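メインページ　カテゴリ　新着記事　おまかせ表示　ノート　編集　履歴

Majimbun(陳列作業記録キット)

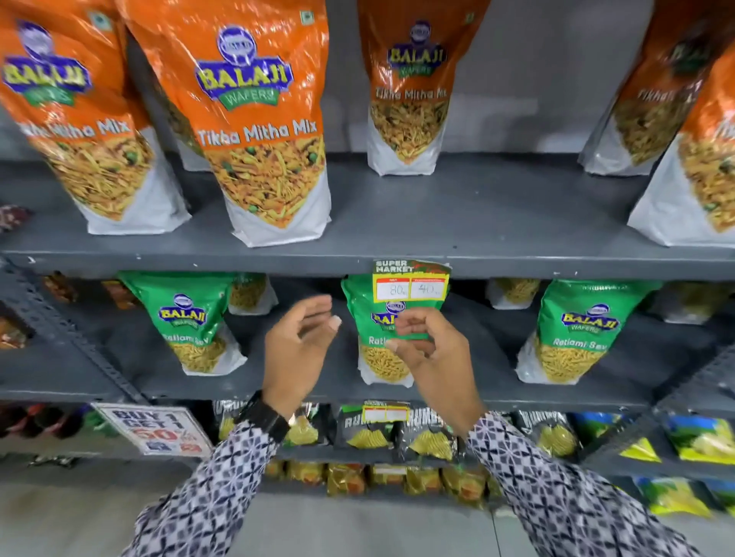 店舗の棚でRatlami Sevの緑色の袋に手をかける作業。右手の親指と指で袋の上部をつまんでいる。

Majimbun(マジンブン)は、Ellby社が販売する作業記録用の機材キット、および付随するデータ整備サービスの名称である。人が商品棚の前で行う手作業を装着者の視点で録画し、棚作業用ロボットの動作学習に使える形式に整えて納品する。対象は小売店の陳列、前出し、商品の取り出し、棚替えなどで、倉庫の箱単位の搬送は扱わない。録画の整理と注釈付けには、同社のソフトウェアFlituviaが使われる。

概要

Majimbunは機材の販売と、記録後のデータ処理の二つに分かれている。機材だけを購入して自前で処理することもできるが、Flituviaの利用権は処理サービスの契約に含まれるため、機材のみの購入者には基本的な変換ツールだけが提供される。

利用者として想定されているのは、棚作業用の腕型ロボットや双腕ロボットを開発する企業と大学の研究室である。小売店が直接契約する場合もあり、そのときは店側が収録場所と作業者を用意し、Ellbyが手順書の作成と処理を受け持つ。

ロボットの遠隔操縦によって記録を集める方式と比べると、Majimbunでは現場にロボットを持ち込む必要がない。営業中の店舗の通路でも収録でき、狭い棚間でも作業者は普段に近い姿勢で動ける。その一方、関節角や把持力といったロボット側の数値は得られず、手の動きからロボットの動作への対応付けは利用者が別に行わなければならない。

開発の経緯

Ellbyは、Kudcombeにある小規模な機器メーカーである。当初は棚の欠品を検知する固定カメラを扱っていた。固定カメラの映像では、商品に伸ばした手の陰で指先が隠れることが多く、つかみ方の記録には向かなかった。設計担当のTarun Pandeyは、これを補うため作業者の頭部にカメラを置く方式を提案し、試作機は既製のヘッドバンドに小型カメラを固定した簡単なものだった。

試作の段階では、録画よりも録画後の整理に手間がかかった。作業の始まりと終わりを人が一つずつ指定していたため、収録から納品までの期間が長くなった。注釈の設計を担当したNayeli Mamaniが区切り方の規則をまとめ、これがFlituviaの初版の仕様になった。キットの一般向け販売は3月に始まり、処理サービスの受付も同じ月に開始されている。

構成

標準キットには、頭部装着用のカメラ、長さを調整できるバンド、腰に付ける記録装置、充電器、校正用の印刷板、収録手順書が含まれる。カメラは前方やや下向きに取り付け、両手と、手を伸ばした先の棚が同時に入る角度に合わせる。角度の確認には校正板を使い、作業者が交代するたびにやり直すよう手順書で指定されている。

手袋型のセンサーは標準構成に含まれない。素手の見た目を残すことが優先されており、作業者の服装や腕時計についても特別な指定はない。袖の柄、手首の装身具、肌の色などが収録ごとに異なるほうが、学習後のモデルが特定の外見に依存しにくいというのが同社の説明である。ただし、指が隠れる長さの袖だけは手首まで折り返すよう求めている。

記録装置は映像と、カメラの傾きを示す慣性データを同時に保存する。音声は初期設定で無効になっている。

収録の手順

収録は課題単位で行う。課題とは「中段の袋を一つ取り出す」「奥の商品を棚の前縁まで引き出す」といった短い作業の指定で、作業者には文字で渡される。作業者は棚の前に立ち、両手が画面に入っていることを確かめてから始める。片手で済む課題でも、もう一方の手を視野の外に下ろす必要はない。添えたり浮かせたりしている手の位置も記録として残される。

袋入りの菓子は、手順書の中で独立した章が設けられている。箱や缶と違って形が定まらず、つまむ位置によって袋の傾きと中身の寄り方が変わるためである。同じ袋について、上部をつまむ、側面を挟む、底を支えるという持ち方を分けて収録し、どれを選んだかを課題名に付記する。前面が透明な窓になった袋では、印刷部分と中身の見え方が異なるため、注釈の輪郭は窓を含めた袋全体に付ける。

値札や販促表示は外さずに収録する。値札が棚の前縁に留められている場合、手は値札の下をくぐるように商品へ近づくことが多く、この経路そのものが学習の対象になる。手書きの価格が入る値札は、文字の有無や筆跡が棚ごとに異なるので、注釈では「値札」という一種類の区分にまとめられる。

データ処理

持ち帰った録画はFlituviaに読み込まれ、手が商品に近づく区間、接触している区間、離れる区間に自動で分割される。その後、人の確認者が区切りの位置を修正し、左右の手、対象の商品、対象が置かれた棚の段を記入する。同じ商品が横に並んでいる棚では、どの袋に触れたかを取り違えやすい。Flituviaには隣り合う同種商品に仮の番号を振る機能があり、指でロゴが隠れた袋も、隠れる前の映像にさかのぼって同定できる。

商品名は包装から読み取れた範囲だけを記入する。一部しか読めない場合は推測で補わず、読めた文字列と「部分」の印を残す規則である。通行人の顔が映った区間はぼかし処理の対象となり、処理できない区間は納品から除かれる。

提供形態

処理サービスの最小契約は課題50件からで、それ未満の依頼は受け付けていない。納品物は、区切られた映像、注釈ファイル、慣性データ、除外区間の一覧からなる。映像の権利は収録した側に残り、Ellbyは契約に同意がある場合に限って自社の見本集に加える。

見本集は契約前の検討用に公開されている。2025年12月20日時点の収録数は3,108件で、このうち2,381件は袋物を対象とした課題である。残りは箱、瓶、缶などで、冷蔵棚の課題は含まれていない。見本集の閲覧には登録が必要だが、料金はかからない。

機材の貸出も行われている。貸出品は校正済みの状態で発送され、返却時に記録装置の内容が消去される。装着バンドは消耗品扱いで、貸出の場合も新品が付属する。記録装置の電池は利用者が交換でき、カメラ部分の修理はKudcombeの工場で受け付ける。

評価

利用者の報告では、収録の準備が短時間で済む点と、店舗の棚をそのままの状態で使える点が主に評価されている。研究室内に模擬棚を組んだ場合、商品が整いすぎ、袋の傾きや奥に下がった商品、段の端に寄せられた小袋といった状態が不足しやすい。実店舗の収録ではこれらが自然に混じる。

難点として多く挙げられるのは、下段の作業である。しゃがむと頭の向きが大きく変わり、膝や自分の腕で対象が隠れる。Ellbyは下段用に角度を変えた取付金具を別売しているが、上段と下段を続けて扱う課題では途中で付け替えられず、どちらかの画質を優先することになる。光沢のある包装に照明が反射して輪郭が取りにくいという指摘もあり、Flituviaの更新で手動補正の画面が追加された。

把持力が分からないことへの不満もある。割れやすい中身の袋では、つまむ強さが品質に直接かかわるが、映像から読み取れるのは袋の変形までである。Pandeyは利用者向けの説明資料で、力の情報が必要な課題には別の計測手段を併用するよう勧めている。

仕様上の制限

一つの記録装置に保存できる課題は2,000件までで、上限に達すると新しい収録は開始されない。古い記録への上書きは行わない。複数の作業者が同じ装置を使う場合は、作業者ごとに識別名を登録する必要がある。識別名を変えずに続けた収録は後から分離できるものの、確認者の手作業となり、追加料金の対象になる。

屋外の売場での使用は保証の範囲外である。直射日光の下では露出の自動調整が追いつかず、棚の奥の商品が暗くつぶれることがある。

関連項目

Flituvia
一人称視点映像
模倣学習
棚割り
前出し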